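Jenard Robotics Club
Thread, Sunday, May 25, 2025

1/ Notes on the laundry task from this semester's student project in the Utstead apartment. Mostly for next year's team, who will inherit the repo and the bug list.

2/ The course brief: a humanoid has to move a basket to a front-loader, open the door, transfer the contents, close the door. Time limit 600 seconds. Starting the wash cycle is not scored, and we left it out.

3/ Hardware first. Boxy gripper on the left arm, fingered hand on the right. The course allows any combination, and the other teams ran matched pairs. Ours is mixed on purpose: the gripper holds things, the hand picks at things.

4/ The division of labor is fixed in software. Left arm: rim of the basket. Right arm: cloth and door. We never let the planner swap them. An early version could swap, and it spent most of its time deciding.

5/ Basket carry, robot's own view, with the left gripper on the near rim and the right hand still empty. The gray cloth is the item we used most. 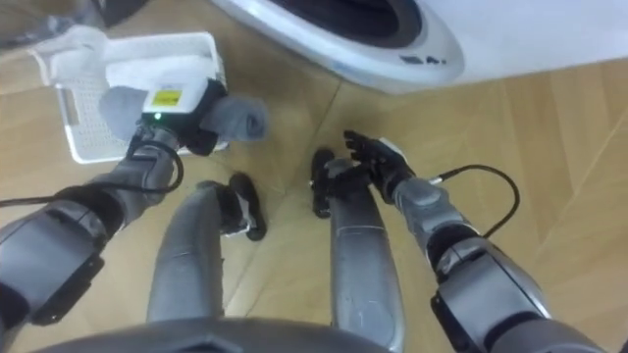

6/ What the head camera gets you: both arms, both feet, the basket, a piece of the washer. What it costs you: at this pitch the door is at the top edge of the image, and the detector drops it every time the head dips a few degrees more.

7/ Fix for 6 was to stop asking for the door during the carry. The door pose is stored before the robot picks up the basket, then corrected once after the basket is set down. Two calls in total. Code is in door_pose, and the comments are out of date.

8/ The feet in view were a nuisance at first. Our segmentation model had been trained on tabletop data and labeled dark shoes, dark feet and dark cloth the same way. Masking with the robot's own kinematics removed the problem. Do this on day one.

9/ Cable management. The loops at the wrists need slack for full elbow extension, and the slack then hangs in the work area. We taped them tight in March and lost range at the top of the reach. Untaped them. The loops stay.

106 reposts - 41 replies

10/ Data. 1,072 teleoperated demonstrations over the semester, all stored in the Zou format. A demonstration is one subtask and never a full run: grip rim, place basket, pull door, lift cloth, insert cloth, close door.

11/ The split across subtasks is bad. Far too many "grip rim" and not enough "insert cloth". Operators prefer the easy one and the scheduler let them choose. If you rerun collection, have the scheduler assign the subtask.

12/ Labels were done by the person who did not operate. It is slower and the labels are better. Self-labeled episodes marked a lift as complete when the fingers closed. For us, complete means the cloth clears the rim.

13/ Stance. The basket goes on the floor directly in front of the open door, and the robot stands to the right of it, knees slightly bent, leaning in toward the drum. We tried the left side too. The door swings left on this machine, so the left side means working around the glass.

14/ Outside view of that stance, right hand above the rim and the cloth propped up at the robot's side of the basket. The washer is the lower unit of the stack, which sets how far the torso has to lean.

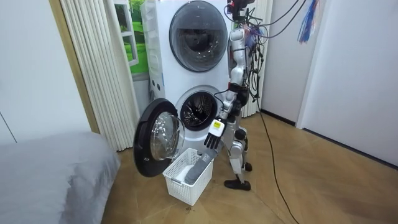 15/ Propping. Cloth lying flat in the basket was our worst case. With an end raised over the rim the hand gets a clean approach from above. The test runs do not allow you to prop anything, so score propped and flat starts separately. We mixed them for a month and the numbers from that month are useless.

16/ Fingers versus lattice. The basket has small square openings and a fingertip can enter one on a low approach. The force limit catches it, the arm stops, the run is over. We raised the minimum approach height and accepted more missed grasps.

17/ Lean and balance. Reaching the drum moves the center of mass forward, and the controller from the Edby package wants to take a step. A step with a basket at your feet is a fall. We widened the stance, put one foot back, and disabled stepping while the hand is past the door ring. The disable flag has to be cleared on abort. It was not always cleared on abort.

18/ Three failures account for nearly all the bad runs:
- cloth caught on the rim of the basket during the lift
- cloth released too early, half in the drum and half over the gasket
- door closing on the part that is half over the gasket

19/ The second one causes the third. We added a check before the close: if the gasket region is occluded by anything that is not the hand, go back and push. It costs time but a run still fits in the limit. The push itself is scripted, no learning involved.

20/ Scoring is three runs, best two count. The practical consequence is that you can spend one run on an aggressive setting. We spent ours on a faster lift and got nothing for it.

21/ Several people asked about the second item, the white one. It goes in after the gray one, same subtask, same policy. White cloth in a white basket is harder to segment than I expected. Depth helps. Color does nearly nothing.

22/ Things I would change, in order: collection schedule, head pitch, camera on the left wrist. I would keep the mixed end effectors. I would also keep the rule that somebody has a hand on the stop button for every run, including the boring ones.

23/ Open items for whoever takes this over. The abort flag in 17. The stale comments in 7. The propped/flat field is missing from the older episodes and has to be filled in by watching them. The repo readme has the setup steps for Utstead and the booking sheet for the apartment.

24/ Replies are open until the end of the week. Calibration questions go to the club inbox, please - I am not going to debug extrinsics in a comment section.

288 likes - 57 shares - 19 bookmarks

© 2025 Jenard Robotics Club | Contact | Back to top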